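Skellero Brown Kraft Paper Roll, 225 ft
Reviewed December 26, 2021

I bought this roll in June to cover a long work table. I was tired of scrubbing glue and marker off the top, and the vinyl cover I had before slid all over the place. The Skellero paper has been on there in one form or another ever since.

The paper is medium weight. It lies down well once the curl is out, which takes a night with something heavy at each end. I tape it under the edges and pull it tight from the middle. It does crease if you lean on it while it's still loose, and those creases don't come out.

It takes tape better than I expected. I lay out a grid with dark blue tape so I can put things back in the same spot, and the strips stay down for weeks. Getting them off is another matter – the top layer of paper comes with them about half the time, so plan on a new sheet if you change the layout. Long strips also go wavy if you stretch them as you lay them. That's on me and not the paper.

I had the Mollico paper before this. It was thinner and a shade lighter, and pencil lines showed up better on it, but it tore at the corners of the table. The Skellero hasn't torn yet. Plastic trays slide on it without catching. Water is a problem with both. A spill left for an hour will buckle it. 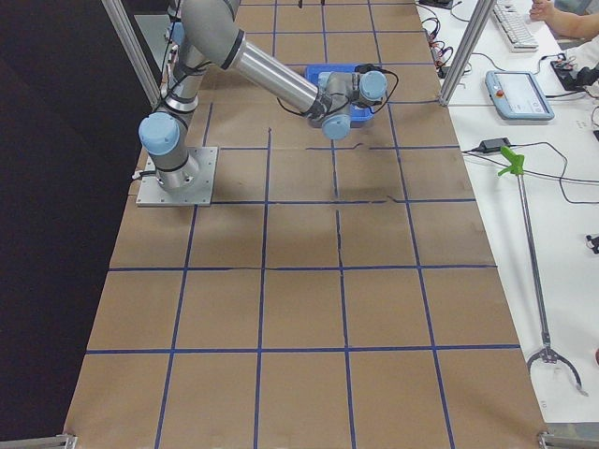 The paper on the table, with the blue tape grid and a blue tray.

The box was crushed on one side when it came from Naidoo, and the first few feet had a dent that I cut off. Measured out, I still got 226 feet, so no complaint there. The cardboard core is flimsy and doesn't fit my wall cutter without a spacer.

Four stars. I would buy it again, but I'd like a stiffer core and a wider roll.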